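4. Two weeks with the Gadetti kit

Most of what we know about the Gadetti kit comes from the product sheet, and the sheet is pretty cheerful. It promises two arms, a teleoperation rig and a recording tool that'll have you collecting usable episodes by the end of the first afternoon. So Attila Kovács and I cleared our calendars and tried it on light plastic household goods, the kind of thing buyers keep asking us about. I did most of the driving, and I'm not a gifted driver, so read my opinions with that in mind.

We kept the setup plain. One table, a soft cover on top, good overhead light and plenty of room for the legs underneath.

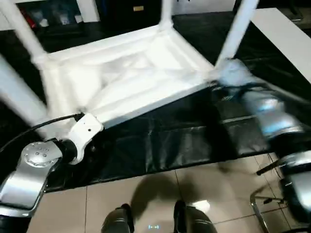 Bulky, light objects are tougher than they sound. A mug gives you an obvious place to grab, but with something wide you have to commit both arms and keep them agreeing with each other through the whole motion. The kit's coupling mode is supposed to help (it nudges the second arm to follow the first), and I liked it a lot for slow moves! Speed it up and I'd feel a lag in the handles, small but annoying, and I'd start overcorrecting. Gonzalo Gallardo had read about the same thing in the Vasiliauskas forum before we even plugged ours in. The fix is a setting buried in the third menu, and I wish they'd just ship it turned on.

Over the trial we logged more than 300 episodes and threw out 50 of them, mostly for my own clumsiness. The replay tool made that easy – scrub, flag, delete, done. 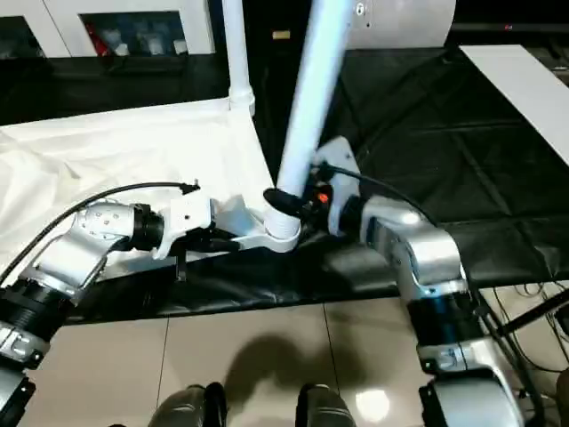
Where I'd push back is the grippers. For long thin parts I wanted a narrower pad, and the optional set costs extra and shows up in its own box with its own calibration routine. Kalis, the other package we looked at, includes theirs. On the other hand, the Kalis recorder crashed on us on a Thursday and took a whole morning of data with it, so I'm not switching over a pair of pads.

Support was quick both times I wrote in. The manual is another story, and Attila has a list of corrections that we've put in Appendix B, along with the coupling settings we ended up using (Fig. 4 shows the work under way with the standard pads).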